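The Lid

The arm came to Felville in two crates, and she signed for both. It had been listed as parts only. The shop on Brakivano Street gave her the bench at the back for 21 dollars a month, plus a shelf and a key that stuck.

By March she had the joints moving. By summer she had the gripper wired. It closed when she told it to and it opened most of the time. The controller was a Dimport, secondhand, and it kept its own log. Every try got a number and a line of text, and the line was nearly always the same. No contact. No contact. Slip. No contact.

She wanted it to pick up a lid and put it down somewhere else. Her father had asked her once what the machine was for and she had told him that. He thought about it and asked how big the lid was.

He had built things too. He built a boat in the garage that was wider than the garage door. He took out the door frame on a Saturday morning, moved the boat, and put the frame back before supper. Her mother talked about it for years. He never did.

In the fall he stopped driving, and she drove to Chantharasri to see him on the weekends. She missed a lot of bench time. When she came back the tape had usually let go at one corner and the mat had crept. She pressed down new tape over the old. Then she ran the zero routine, set out the lid and started again.

The log was at 2,729 when he died. She noticed because she had left it open on the laptop, and it was still there when she got back from the funeral, asking if she wanted to continue. She shut it.

She stayed away for a while. The shop sent her a note about the rent, and then a second note saying not to worry about the first one.

The last week of the year she went in. The heat was off and she kept her coat on. She changed the approach height by a few millimeters, lowered the speed to a quarter, and typed the run command with one finger, still wearing the other glove.

The arm came over the mat. The gripper went down, closed on the rim, and lifted. It held the lid there with the motors humming. Then it carried it a short way, set it down, and let go.

Placed, the log said.

She read the line twice. She wrote 2024-12-29 on the pad by the keyboard and the number of the run next to it. Then she put the lid back where it had been and ran it again. It missed.

She pulled up a stool and opened the settings.

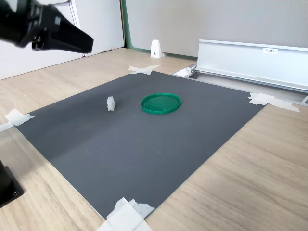 The bench, with the green lid on the mat.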